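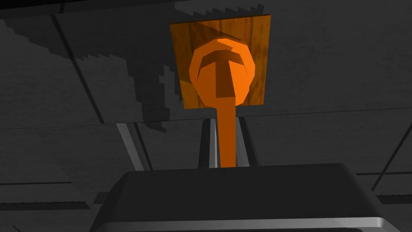 gearlash
Our club is doing the simulated round of the Flarnier challenge and we are stuck on the lever task. For people who haven't entered, it's the one where the arm has to take hold of a lever and bring it to a set position, and the score depends on how close you end up and whether you let go cleanly. We wrote a scripted approach first and it did fine when the lever was right in front of the arm. Now the start positions are randomized and it falls apart. In the wrist view the orange knob covers a good part of the wooden plate behind it, and our vision code was using the plate as its reference. Once the gripper gets close, the corners it needs are hidden and the position estimate jumps. The stem also runs down behind the top of the gripper, so we can't see the lower part of it at the moment we need to know the angle.

We ran 200 trials with random starts. With the plate method we got 85 good grasps. I want to know if other teams are still using the plate at all, or if you track the knob. We have until the end of August.

tin_otter
We dropped the plate early. Track the knob by color, it's the only thing that orange up close. You do have to set the threshold to ignore the wood, which has a lot of orange in it too. We work in hue and saturation, and the wood drops out if you set the saturation floor high enough.

gearlash
What do you do about the shaded facets? Our color mask loses the lower left side of the knob and the center shifts up and to the right.

tin_otter
Fit a circle to what's left and don't take the average of the pixels. The outline is faceted but close enough to round that a circle fit works. Our center error went down a lot after that. I don't have the number here, it's on the lab machine.

Pell_Mel
I'm going to disagree with both of you. If this is a student round and the point is to learn something, why are you hand tuning color thresholds? Gredden released the teleop package so that teams could record demonstrations and train a policy. We did that. It took two of us a few evenings and the policy handles the random starts without any special code for knobs or plates.

gearlash
How many demos?

Pell_Mel
We started with 85 and it was bad. It would reach for the lever and stop short. At 200 it was usable. Most of the time went into redoing the ones where the person driving hesitated, because the policy copies the hesitation.

quarterturn
Our team tried the same thing and I don't agree that it's less work. You still have to tune things, you just tune them without knowing what they do. When our scripted version fails I can open the log and see which step failed. When the trained one failed we changed the learning rate and hoped.

Pell_Mel
That's a fair complaint. I'd still say the training is closer to what you would do on a real arm.

quarterturn
Depends on the arm. The one in our school lab runs a fixed program and has for years.

mod_vurkulov
Moving this to the Vurkulov build section since it's turned into a methods thread. Please keep the rules questions in the other one. A reminder that both approaches are allowed in the student round. You have to say which you used on the entry sheet.

gearlash
Thanks. I went back over the failures last night and sorted them. Most were the plate problem. A second group is different, the wrist estimate was fine and the grasp still missed. I think the arm is coming in at a bad angle, so I've started looking at the view from the body too. You can see both grippers from up there and where the right one is pointing, which the wrist camera can't tell you.
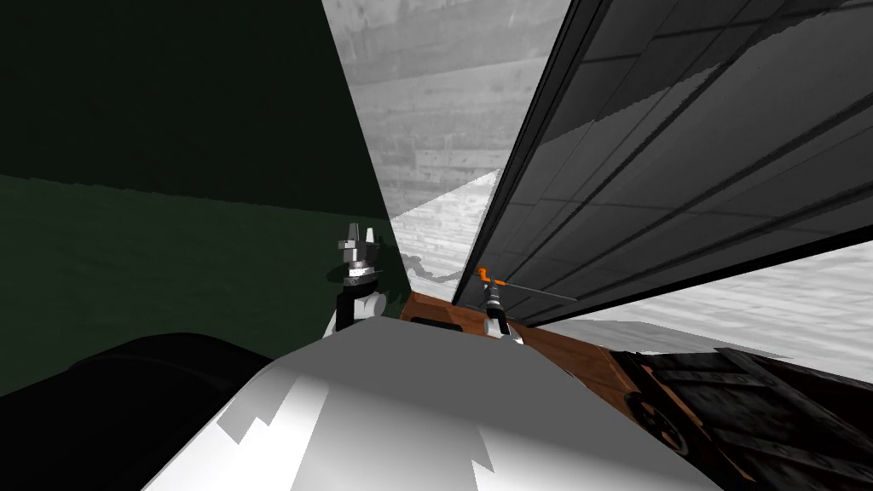

tin_otter says to leave the second arm out of the lever task completely. Park it and forget it. We had ours moving to a ready pose at the same time and it cost us two weeks of odd results before we found out the torso was shifting a little each time it moved. The shift was enough to spoil the other arm's approach. Send the left arm to its park pose, wait, then start the right one.

gearlash
I hadn't thought of the torso. We do move both together at the start, it's in the sample code we copied.

quarterturn
The sample code does that to save time on the clock. You lose 2 seconds if you run them one after the other. On this task it doesn't matter, the limit is generous.

Pell_Mel
Our demos have both arms moving and we don't see that problem. The policy corrects as it goes. I'm not saying that to start the argument again, only that it could be why we never noticed.

tin_otter
Could be. A script that plans once from a single estimate won't correct anything. gearlash, do you re-estimate during the approach?

gearlash
Once, at the start. I know.

tin_otter
Do it again just before you close the fingers. Even a single extra update helped us.

cheng_cup_alum
We had a lever like this in the Cheng cup, on real hardware. The thing that fixed it for us was approaching along the line of the slot and never across it. If you come across it you can push the stem before you have hold of it, and then your angle is wrong before you start. It's slower to plan but we stopped losing grasps that way.

quarterturn
Agree with this one. We do the same in sim.

gearlash
OK. The plan for tonight is park the left arm first, track the knob with a circle fit, update once more before closing, come in along the slot. I'll change them one at a time so I know which one did it.

Pell_Mel
If you want to compare, I can send you our 7 hardest start positions. They're the ones our policy still fails on.

gearlash
Yes please. I'll run them on the script and post what I get, good or bad.

gearlash
Update. Parking the left arm and the extra estimate are in. Full set of 200 is running now, it should be done by morning. I ran Pell_Mel's 7 first and got 2 of them. Both were the ones with the lever far over to the right. Circle fit goes in tomorrow.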